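Search news
Search
Clear

Vamik opens side-by-side gripper trials on cloth handling

Published September
By the Vamik press office

Vamik has started a comparison of hand-held grippers, robot arms and cameras on household cloth tasks, working with the component maker Kitano and the software firm Yensuk. The work is being done at Vamik's own test hall and will run until the end of the winter.

The programme, called Stastard, sets every gripper the same jobs. Each one has to pick up a single garment from a table, part the top item from a folded stack, and lift a small packet without crushing it. A total of 2,000 trials is planned, split between 13 tasks. Results will be recorded in the same format for all the equipment, so that a buyer can read one tool's figures against another's.

Cloth was chosen after an earlier round on boxes and bottles, in which most of the tools scored so closely that the results were of little use to anyone choosing between them. Fabric slips, folds under itself and hides its own edges. Vamik expects the gaps between fingers, and between camera positions, to be much wider this time.

Two kinds of finger are being tried first. One is a curved pair that closes along its full length. The other is a flat pair with a softer pad, supplied by Kitano. Both will be used by hand before either is fitted to an arm. Working by hand allows the operators to change their approach between trials and to note which angles are worth repeating. It also keeps the arm and its controller out of the first set of results — these will be compared separately in the second stage.

Camera placement will be tested at the same time. A camera mounted on the tool gives a close view of the fingertips but loses sight of the cloth when the fingers close over it. A fixed camera above the table keeps the whole cloth in view and gives less detail at the point of contact. Yensuk is writing the software that lines up the recordings from the two positions. It will also supply the controller settings for the arms, which will be frozen before the second stage begins and will not be adjusted for any single gripper.

Operators are asked to follow a short set of rules. The table is covered with a plain cloth. Garments are dropped, not arranged, before each trial. A trial ends when the item has been lifted clear or after three failed closes of the fingers. Dropped items count as failures, whatever the reason, and no trial may be removed from the record once it has begun.

Later stages will move from the table to longer jobs, including loading a washing machine and emptying a laundry basket. These will be run on arms and on humanoid machines, using whichever fingers do best in the first stage. Vamik has not set a date for that work and says it will depend on how many of the table tasks can be done reliably.

The results will be published in full, including the failures. Vamik will also release drawings of the test layout so that other groups can repeat the trials with their own tools. Makers who want a gripper included in the second stage can apply through the Vamik website until the first stage closes. There is no fee, but two identical units must be supplied and one will be kept for wear checks.
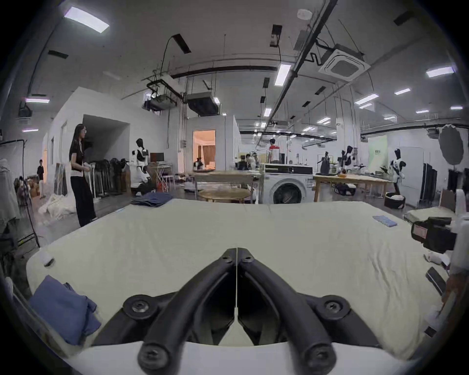

Related news

Kitano to supply soft finger pads for Stastard
Yensuk releases recording tool for two-camera set-ups
Box and bottle trials: full results now available
Vamik extends opening hours at its test hall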